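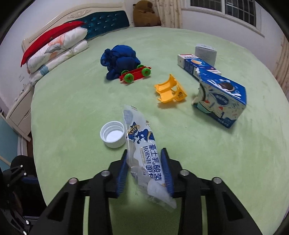

Conservation du pain de mie maison : ce que donnent trois modes d'emballage

13 mai 2019

Le pain de mie que je fais chaque semaine pèse 1282 g à la sortie du four, dans un moule à couvercle. À deux personnes, il faut le faire durer. J'ai longtemps utilisé le même torchon en lin, par habitude, avant de reprendre le problème avec une balance et un thermomètre à sonde.

Il faut séparer deux phénomènes que l'on confond sous le mot « rassis ». Le premier est le dessèchement : l'eau migre de la mie vers la croûte, puis de la croûte vers l'air ambiant. Le second est la rétrogradation de l'amidon. À la cuisson, les grains d'amidon gonflent et perdent leur structure ordonnée ; au refroidissement, l'amylose se réorganise en quelques heures, l'amylopectine en quelques jours. La mie devient ferme et friable alors que sa teneur en eau n'a presque pas bougé. Un emballage étanche agit sur le premier phénomène et très peu sur le second.

La rétrogradation est la plus rapide un peu au-dessus de zéro. Le réfrigérateur est donc le pire endroit pour un pain que l'on compte manger tel quel. Au congélateur elle s'arrête pratiquement, à condition de traverser vite la zone intermédiaire – d'où l'intérêt de congeler en tranches, à plat, sur une seule couche.

Matériel et protocole

Recette constante : farine T55, lait entier, beurre, un peu de sucre, levure sèche. Cuisson jusqu'à 94 °C à cœur. Ressuage sur grille jusqu'à ce que la sonde indique moins de 25 °C. Ce point est le plus souvent négligé : un pain emballé à 35 °C condense contre la paroi, et la moisissure part toujours des zones mouillées.

Le pain est ensuite coupé en tronçons de même longueur, chacun dans son emballage, posés sur la même étagère. Humidité relative de la cuisine : 63 %, relevée le matin avec un hygromètre Vernix, dont je n'ai pas vérifié l'étalonnage.

Torchon en lin. La croûte reste agréable le premier jour, la mie des extrémités est déjà sèche le deuxième. Le quatrième jour, le tronçon n'est bon qu'à griller. Aucune moisissure sur toute la durée de l'essai.

Boîte Tanoli en métal, couvercle non étanche. Comportement intermédiaire. La perte de masse est nettement plus lente qu'avec le torchon, la croûte s'assouplit sans devenir collante. Il faut vider les miettes et laver la boîte au vinaigre entre deux fournées, faute de quoi les spores s'y installent.

Sachet plastique fermé. Perte de masse négligeable. La croûte disparaît en tant que telle dès le lendemain, ce qui n'a pas d'importance pour un pain de mie et en aurait beaucoup pour une miche au levain. Premières taches vertes le sixième jour, côté tranche. En juin dernier, avec une cuisine plus chaude, je les avais vues dès le quatrième.

J'ai aussi essayé les sachets Flokel à microperforations. L'écart avec un sachet ordinaire dont le col est simplement replié reste inférieur à la précision de ma balance, qui est de 2 g. Je n'en rachèterai pas.

Sur la recette elle-même

Trois leviers ralentissent le rassissement sans additif. Les matières grasses d'abord, qui gênent la recristallisation. L'hydratation ensuite, dans la limite de ce que le moule supporte. Enfin le tangzhong : une fraction de la farine, 9 % dans mon cas, cuite avec cinq fois son poids de liquide jusqu'à 65 °C, puis refroidie et incorporée au pétrissage. L'amidon ainsi gélatinisé retient davantage d'eau. Gain constaté : un jour de souplesse, peut-être un et demi.

Je n'ai pas retenu le levain dans cet essai. L'acidité repousse effectivement la moisissure, mais le goût n'est plus celui que je cherche pour des tartines beurrées.

Méthode retenue

Ressuage complet, une nuit si la fournée est tardive. La moitié du pain est tranchée et congelée aussitôt, l'autre va en sachet fermé, à température ambiante, à l'abri de la lumière directe. Les tranches congelées passent directement au grille-pain, sans décongélation préalable – le réchauffage au-dessus de 60 °C inverse une bonne partie de la rétrogradation, mais l'effet ne dure pas et il faut manger dans l'heure.

Reste à refaire la série avec une farine T65 et un couteau correct. Le trancheur Urnow donne des tranches de 12 mm côté manche et de 14 à l'autre bout, ce qui fausse le temps de grillage.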